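Laiba Ansari (fitness manager)

Laiba Ansari was a studio manager and indoor rowing coach, best known for running the Favosberg rowing studio in Kelau, where she worked until her death in October at the age of 42. I've been looking after this page for a while now, and as I went to her early classes for three winters I'm going to write it the way I remember it, with the bits I had to look up marked as such.

Early life

She grew up above her parents' dry cleaning shop in Orakzai, the old mill district on the north side of Kelau (people from there will tell you it's a separate town, and she certainly did). She swam for her school, gave it up at sixteen after a shoulder injury and didn't do any sport at all for years. Her first job was on the front desk of a hotel. She used to say that everything she knew about running a studio came from that desk, mostly how to find a lost coat and how to tell someone they'd been double booked without making them cross.

Career

Laiba joined Favosberg as a receptionist when it was still one room over a carpet showroom. The owners wanted cycling, like everywhere else at the time, but the floor wouldn't take the noise, so they bought second-hand rowing machines and asked who on the staff fancied learning to teach. She put her hand up. According to the studio newsletter she led her first class at 35, with four people in it, and one of those was her cousin.

She became studio manager the following spring. The timetable she drew up then is more or less the one they still use: a 6 a.m. class for the shift workers, a slow one at lunch, and the long evening row that everybody complained about and everybody booked. The evening one held up to 24 people once they'd knocked through into the back, and you had to be quick! 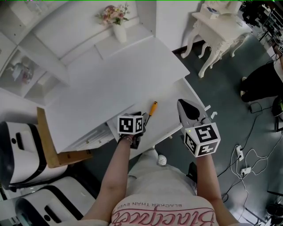

The thing she's remembered for outside Kelau is the Grivitz Row, a yearly relay named after the river. Teams keep a machine going through the night and add up their distance, and the money goes to the hospital's lung unit. The first one nearly didn't happen (the power went off at two in the morning and the monitors lost everything, so the scores were rebuilt from somebody's notebook). The most recent total was 2469 kilometres, which is painted on the wall by the lockers in very wobbly numbers.

Teaching style

I'd call it cheerful nagging. She learnt names in one go, never shouted, and played the same dreadful Italian disco album so often that I still can't hear it without sitting up straight. Newcomers were put next to the door so they could slip out for water without feeling watched. Yanling Qin, who taught alongside her and now manages the studio, wrote in the newsletter that Laiba "would stop a class dead to fix one person's foot strap, and then pretend it was a planned rest".

Death

She died in hospital in Kelau after a short illness. Her family have said it was pneumonia and haven't added to that, so please don't put in anything from the message boards. I've taken two such edits out already. The studio shut for a few days and reopened with the 6 a.m. class, which Yanling took.

Legacy

The Grivitz Row is carrying on under the same name, as the family asked for it not to be changed. There's a bursary for trainee coaches from Orakzai, though I haven't managed to find out how it's paid for, and if anyone has the leaflet I'd be glad of a copy.

See also

Indoor rowing
Favosberg
Grivitz Row, list of winning teams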